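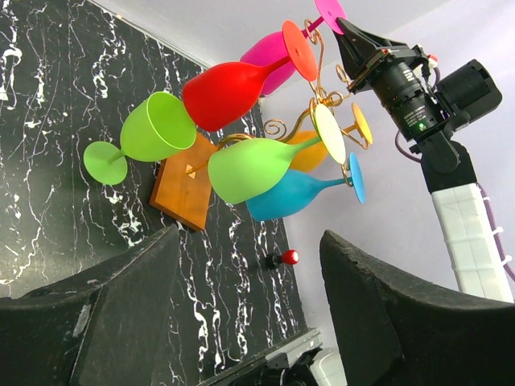 The glass rack at Skastenix, as the wrist camera gets it. Six silicone glasses, gold wire, two foam-padded fingers.

Hands On
Teaching a robot to put the stemware away takes patience, sore shoulders and a lot of foam tape

The first thing Radu Pîrvu tells me is to breathe out. The second is to stop squeezing.

I'm holding a pair of handles bolted to a bench in the back half of Skastenix, a small robotics outfit in a former tile showroom. Hence the black marble. Every motion I make, a pair of arms makes too, across the room, a hair behind me. My left hand twitches. Over there, a robot twitches. A lime-green wine glass swings on its hook and I say a word this magazine doesn't print.

"That's fine," Pîrvu says. "We throw that one out."

He throws out plenty. Of the first 293 demonstrations his group recorded on the glass task, 252 were kept. The rest went in a folder called "no." Dropped glasses, mostly. A few sneezes.

The task sounds like nothing. Take a glass off the rack, put it on the mat. Take a glass off the mat, hang it back up by the foot. The rack is a curly gold thing on a wood base, the sort of thing you get as a wedding gift and move house with twice. The glasses are silicone, in red, pink, blue, orange and two in lime green. Pîrvu wanted real glass. He was outvoted four to one.

Silicone has its own problems. It gives. Pinch the stem and the bowl nods. Pinch harder and the foot slides out of the hook at an angle you didn't plan for, and now you are chasing it. A person does this without thinking, thumb under, little twist, out. Try saying what the twist is. I tried. Pîrvu has heard everybody try.

"You can't write it down, so you show it," he says. "That is the whole job."

Two ways to show it

There are two camps here and they sit at opposite ends of the same lunch table.

Camp one is remote control. Handles, two screens, pedals for the grip. You sit away from the arms and see only what the robot's cameras see. Daithí Coughlan runs this side and is strict about it. No craning your neck. No peeking at the real rack. If the operator uses information the robot won't have, the recording is a lie, he says, and the robot learns the lie.

So you work from the wrist view. Which is strange. The world tips when your wrist tips. I looked up at one point and the rack was hanging at a slant in front of the marble with two big scuffed fingers poking up from the bottom of the screen, and off to the right was the other arm, staring back with its own camera, one tiny green light on. My stomach took a second.

"You get over it," Coughlan says. "Day three, maybe."

Camp two is by hand. Motors go slack, you grab the arm itself and walk it through. Hnat Kuzmenko prefers this and will tell you why for as long as you have. You feel the weight. You feel the wire push back when the foot catches on the hook. Through the handles you feel zip, or a buzz that stands in for touch, and Kuzmenko thinks people grip too hard because of it. (Guilty.)

The catch is that your own arms get in the cameras. And your shoulders go. He does 20 minutes, then stops and lies on the floor. I figured this was a joke until he did it.

I got to try both. By hand I hung the blue glass on my second go and felt like a genius. Remote, I needed eleven tries, and the one that worked I couldn't tell you what I did different.

The foam

Nobody planned on the foam. The grippers came with hard pads and the hard pads let silicone shoot out sideways like a watermelon seed. Cathal Foley, who does the hardware, started cutting up dark textured foam and sticking it on the fingers. It worked. It also wears. The edges go gray and rough, and a worn finger doesn't hold like a fresh one, so a robot trained on Febuary's foam can get clumsy on March's.

Foley's fix is to leave it. Let it get ugly, swap it at odd times, record through all of it. Coughlan hated this idea for a month. Then the robot trained on mixed foam did better at the hooks and he quit complaining, at least where Foley could hear.

Same thinking goes for the rack. They nudge it between takes. Turn it. Move the glasses to different hooks, so the red one isn't always high and the pink one isn't always the hard reach. Early on they didn't, and the robot got very good at reaching for one spot in the air, glass or no glass.

What a good demo looks like

Slow, but not too slow. That's the part I kept getting wrong. Beginners freeze halfway while they think, and the robot picks up the freeze. It will stop dead over the rack, exactly like a nervous person, for no reason of its own. Pîrvu showed me a clip. It was eerie. It hovered the way I hover.

Mistakes are trickier. A dropped glass is out. But a fumble you recover from, a foot that snags and gets backed off and tried again, that's gold. They want those. For a while Kuzmenko was fumbling on purpose and Coughlan could tell every time. "He acts it," he says. "Like a silent movie." Fake fumbles now go in "no" with the sneezes.

Uriel Iturra reviews the recordings, one after another, headphones on, no music in them. He can tell who's driving. Foley comes in from the left whatever the task. Pîrvu pauses before he lets go. Iturra would rather have five drivers with five bad habits than one perfect one, and he put me on the list on the strength of that. My sessions are in there now, under "guest." Some of them anyway.

The money part, quick. Skastenix doesn't want to sell a robot that hangs wine glasses. There's a client, a catering supplier named Vostomora, that wants help unloading racks after events, all shapes, all kinds of hook and slot. The silly gold rack is a stand-in for the worst case. Thin wire, soft things, bad angles. If it can do that, the pitch goes, it can do a plain plastic crate.

Can it do that? Well. Late in the afternoon they let it run alone, no hands on anything. Best trial block so far is 100 attempts and they don't love talking about the score. "Better than you," Foley offered. They set the rack, stepped back, Iturra held the stop button.

The arm came in from the left. Foley's left. It closed on a lime-green stem, paused, and did a small twist I'd have sworn was mine, tho everyone there claimed it. The foot came off the hook. The rack rocked and settled.

Then it reached for the orange one, way in behind the others, and took its time, and Pîrvu told it to breathe out.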